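A Pressing Matter: Inside the Garment Care Program at Perel House

An interview with the program's lead instructor
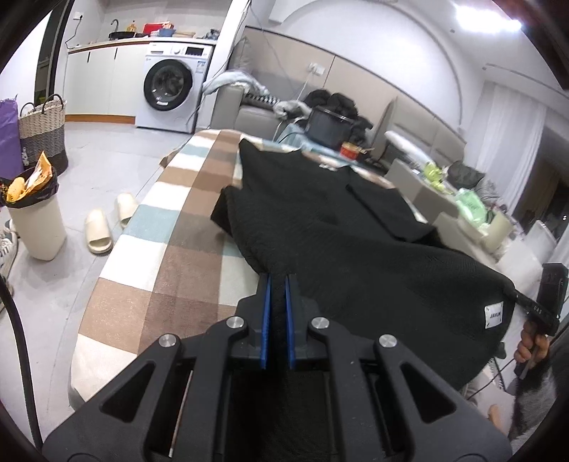

The garment care program at Perel House enrolls adults who are preparing to live on their own, many of them for the first time. Its lead instructor, who came to the work after a long career in hotel laundries, holds that ironing is best learned in ordinary domestic surroundings. "A person who learns on a steam press in a workroom goes home and finds that nothing is where it was," the instructor said during a conversation at the Perel offices in October. The program therefore favors the household board: long, rounded at one end, dressed in a checked cover of brown, tan, cream and muted teal, and standing on tile within a few steps of the kitchen. A black garment spread across such a cover, its sleeve folded over and its wide panel drawn out toward the side, is the sort of work the instructor prefers to assign early.

The choice of black is deliberate. Many household guides recommend starting with a white cotton shirt, and the instructor followed that practice in the first year of the program. The results were unsatisfactory. "White forgives a great deal," the instructor said. "You can scorch it, of course, but short of that, a beginner looks at a white shirt and believes it is finished. On black you see shine. If the iron was too hot or stayed too long, the cloth tells you."

Shine, the flattened gloss that appears on dark fabric under a bare iron, occupies much of the second session. Participants are taught to turn dark garments inside out where the construction permits, and to use a pressing cloth where it does not. The program supplies plain cotton cloths cut from retired sheets donated by the Alvarado Inn. A cloth is dampened, wrung out and laid flat, and the iron is lowered onto it and lifted again. Sliding is discouraged until the fourth session.

Before any of that, the garment has to be arranged. The instructor considers this the most neglected part of the task and devotes the entire first session to it, with the irons left in the cupboard. Participants lay out a shirt or jacket, smooth it with the flat of the hand, take it up and lay it out again. Sleeves receive particular attention.

"Everyone wants to iron the big panel, and everyone forgets where the sleeve went," the instructor said. "It is underneath, folded in half, and you have just pressed its outline into the front of your shirt. I ask people to put the sleeve somewhere on purpose. On top, hanging off, it does not matter to me, provided they can say where it is."

The order of work taught at Perel House is fixed. Collar first, then the shoulders, then the sleeves, then the body from one front edge around to the other. Garments without a collar begin at the neckline. The instructor acknowledged that other sequences are in use and that former colleagues would argue for cuffs before anything else.

Asked about labels, the instructor spoke at some length. Tags at the neck should be read before the iron is switched on, and care symbols are reviewed with a printed chart that each participant keeps. Labels stitched to the outside, near a hem for instance, call for a different sort of caution. The stitching can pucker if the label and the cloth shrink at different rates, and printed lettering may soften under heat. The program's rule is to work up to the edge of such a label and stop, then press the area from the reverse side.

The same applies to zippers, drawstrings and anything with a rubbery print. "Go around," the instructor said. "There is no prize for going over."

Equipment is kept modest. The program owns 12 boards, purchased through Zikel, a household supply wholesaler, and participants who complete the course may buy one at cost. Covers are replaced when the padding beneath them thins, and the instructor has firm views on pattern. Plain covers are returned. A checked cover, in the instructor's opinion, gives a beginner a set of straight lines against which to judge a hem or a seam, and it conceals the small brown marks that every board acquires in time.

Height is the other common difficulty. Most newcomers set the board too low and bend over it, and tire well before the basket is empty. The recommendation is to raise the board until the hand rests on it with the elbow slightly bent. Those who prefer to sit are encouraged to do so.

A question about footwear drew a brief answer. Participants may wear what they would wear at home, slippers included, but slippers that have been taken off are to be moved well clear of the board before work begins. The cord is to run behind the board.

Enrollment has grown steadily. The most recent course drew 80 applications, and a further evening group now meets on Tuesday in rooms lent by the Tametti Center. Each group has 2 instructors present during sessions in which irons are in use. The course runs for six weeks, and there is no examination at its end. Participants bring a piece of their own clothing to the final meeting, press it, and take it home on a hanger.

The instructor was reluctant to describe the program in broad terms and returned several times to practical matters, among them the filling of steam reservoirs and the proper way to hang trousers. When pressed on what participants gain, the instructor mentioned a former student who had written to ask how to deal with linen napkins.

"I sent back 3 pages," the instructor said. "Linen has to be damp. That was the first page."

Applications for the spring course are accepted at the Perel House front desk. Boards and irons are provided. Participants should bring one dark garment, clean, with its care label still attached.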